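Unit 2: Looking after the two-arm Drakix cell

Power off at the Kröger isolator before you reach past the front rail. Check the base bolts on both arms with the torque wrench set to 12 and write the reading in the log.

Next, follow each purple cable by hand from base to gripper. It needs enough slack for the arm's full reach — a tight cable will work its plug loose.

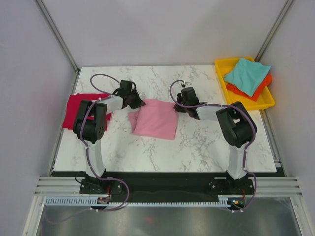 Wipe the gripper tips and look for loose threads, then clean the cable chain along the front. Replace gripper pads every 300 hours. Cloths go back in the tray, folded, before the cell is homed.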